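Section 9. Cooking Dried Beans and Lentils

Dasgate Pressure Cooker – Owner's Guide
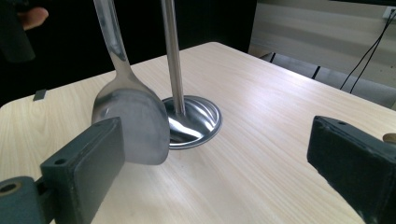

Read Section 2 (Lid, Gasket and Valve) before using any of the programs in this section. The instructions apply to the standard and large versions of the cooker. Where the two differ, the difference is given in the step.

9.1 Before you start

Dried beans swell and foam as they cook. Foam that reaches the steam valve can block it. For this reason the fill limit for beans and lentils is lower than the limit for soups and stews. The inner pot has two marks on its wall. The lower mark, HALF, is the limit for everything in this section. Beans, water, oil and seasonings together must stay at or below it.

CAUTION: Never fill past the HALF mark with dried beans, lentils, split peas or pearl barley, even if the recipe calls for it. Cook in two batches instead.

CAUTION: Red kidney beans must not be cooked on the Slow or Keep Warm settings from raw. These settings do not get hot enough to make the beans safe to eat. Use the Beans program only.

9.2 Sorting and soaking

1. Spread the dried beans on a tray and remove stones, stems and shriveled beans.
2. Rinse under cold running water until the water runs clear.
3. Place the beans in a large bowl and cover with cold water to at least three times their depth.
4. Soak overnight in the refrigerator.
5. Drain and rinse. Discard the soaking water.

Lentils and split peas do not need soaking. Rinse them and go to 9.3.

Note: Beans that have been stored for more than a year may stay firm after a full program. Extra soaking does not always correct this. Buy from a store with good turnover and write the purchase month on the jar.

9.3 Loading the cooker

1. Check that the outside of the inner pot and the heating plate are dry and free of grains.
2. Place the inner pot in the base and turn it a little in each direction until it sits flat.
3. Add the drained beans or rinsed lentils.
4. Add fresh water to cover the beans by the width of two fingers. Confirm that the level is at or below HALF.
5. Add one tablespoon of neutral oil. This limits foaming.
6. Add onion, garlic, bay leaf or whole spices if wanted. Do not add tomatoes, vinegar, lemon juice or tamarind at this stage. Acid slows softening.
7. Stir once and push down any beans stuck to the wall above the water line.

Note: Salt may be added before or after cooking. Salt added before gives a better seasoned bean with a slightly firmer skin.

9.4 Running the Beans program

1. Fit the lid and turn it clockwise until the arrows line up. The lock clicks.
2. Set the steam valve to SEAL.
3. Press BEANS. The display shows the default time.
4. Use the plus and minus keys to set the time. See 9.5.
5. Press START. The display shows moving bars while pressure builds. The countdown begins only when full pressure is reached, so the total time is longer than the time set.
6. When the program ends, leave the valve on SEAL and let the pressure fall by itself until the float pin drops.
7. Turn the lid counterclockwise and lift it away from you.

CAUTION: Do not use quick release with beans or lentils. Hot foam can be forced out through the valve.

CAUTION: If the float pin is up, the cooker is under pressure. Do not force the lid.

9.5 Cooking times

Times are in minutes at full pressure, for soaked beans unless marked.

Black beans: 9
Chickpeas: 15
Red kidney beans: 12
Navy beans: 8
Pinto beans: 9
Brown lentils, unsoaked: 10
Yellow split peas, unsoaked: 12

At high altitude, add five percent to the time for each 1,000 feet above 2,000 feet. Round up to the next whole minute.

If the beans are still firm, check that they are covered with liquid, close the lid and run the program again for three minutes. Red kidney beans must be soft all the way through before they are served.

9.6 Finishing and storing

1. Press CANCEL to stop the Keep Warm setting.
2. Remove bay leaves and whole spices.
3. Add tomatoes or other acid ingredients now. Simmer with the lid off on the SAUTE setting, stirring often – thick mixtures catch on the base within a few minutes.
4. To store, move the beans and their liquid to shallow containers. Refrigerate within two hours and use within three days, or freeze.

Do not cool food in the inner pot overnight.

9.7 Cleaning after beans

Starch dries hard in the valve and must be removed after every use of this program.

1. Unplug the base and let all parts cool.
2. Pull the steam valve straight up and rinse it under warm water.
3. Unclip the valve shield inside the lid and wash it with dish soap and a soft brush.
4. Hold the lid up to a light and look through the steam opening. If it is not clear, soak the lid in warm water and brush again.
5. Remove the gasket, wash it, dry it and press it back evenly around the ring.
6. Refit the shield and valve. The valve is loose by design and should move when touched.

9.8 Messages on the display

E2 – Lid not locked. Open and close the lid, then press START again.
E9 – Base too hot. Press CANCEL, release pressure naturally, and check for food stuck to the bottom of the pot. Add water before restarting.
If a message returns after these steps, unplug the cooker and see Section 14, Service.

Times in 9.5 revised Thursday, July 27, 2023. Text: Marlina Lumenta.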